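Laying out a sorting table for mixed toys
Speaker notes, Wondari toy library session at Grullmont Hall
Running time 35 minutes, questions at the end

Slide 1. Scope

Say who this is for: people who take in bags of donated toys and have to sort them on whatever table is in the building. Washing is a separate talk. So is electrical testing. Handouts are by the door, and the check sheet is on the back page.

Mention that the Gorkska branch works to the same sheet, with one change to the order of the bins. Don't go into the change unless asked.

Slide 2. The surface

A bare wooden top is hard and lets small parts roll. A groove in the wood also holds grit and beads, and anything with a round base will find it. A fabric cloth slows things down and can be carried outside and shaken.

Our cloth is the fruit one, white with dark red apples, grapes and foliage. It leaves part of the wood showing along the side. We use both areas: cloth for sorting, bare wood for items already picked out.

Smooth the cloth by pressing outward from the middle with the fingertips. Pulling from one corner skews it and makes a ridge along the opposite side. Repeat whenever the cloth has shifted.

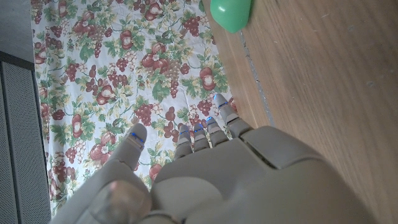
Slide 3. Printed or plain

Expect this question early. A plain cloth is easier to search. On a dense print, a small red part dropped on a red apple is slow to find, and toy fruit is the worst case of all. Against that, a print hides stains between washes, and most people already own one.

Recommendation: plain if buying new. If the cloth is printed, sweep it with a flat hand at the end of each bag. Don't rely on looking.

Weight matters more than pattern. Ours is a Mersha, 200 grams per square meter, and it stays flat without clips. Thinner cloths ride up under the forearm.

Slide 4. Single parts

A donated bag nearly always holds pieces of something else. Heads, wheels, lids, one shoe. Handle these one at a time and look at every side before deciding on a bin.

For a doll head, go in this order:
- Crown first, held upside down, under the lamp. Look for splits and pen marks.
- Then the ears and the creases of the face, where dirt collects.
- Last, the neck end. Check the rim for tears, and check that nothing is stuck inside.

Hold the head at the sides, between fingers and thumb. This keeps the crown and the neck end clear. A bald head is quick to check. Rooted hair takes longer, and the roots have to be parted in rows. 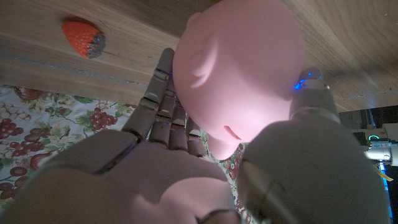

Pink doll head held upside down; toy strawberry on the wood.

Slide 5. Play food

Goes in its own bin, whatever set it came from. The seeded texture on a toy strawberry holds dust, so a wipe is not enough. Use a soft brush. Where a piece is in two colors, check along the line between them for flaking or lifting.

Size check applies to every piece of play food. If it goes into the test cylinder completely, it leaves the under 3 stock. No exceptions for pieces that belong to a complete set.

Slide 6. Working reach

Keep the active area within a forearm's length of the table edge. Beyond that, people lean, sleeves drag, and the cloth moves with them. 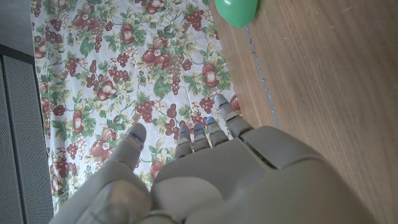

Bins go on the side of the stronger hand, with the reject bin farthest out. Unsorted toys stay on the opposite side, one bag at a time. Two open bags on one table means parts get mixed, and a part separated from its toy is usually thrown away.

Pause here. Ask how many in the room sort standing up. If it is most of them, spend a minute on table height: wrist level or slightly above, raised on blocks if needed.

Slide 7. Labels and count

One label per bin, on the front. We change the label at 200 items and start a new sheet, even if the bin has room. Write the month on it and leave the rest to the check sheet.

Go to questions. If there are none, show the brush and the test cylinder and pass them along the front row.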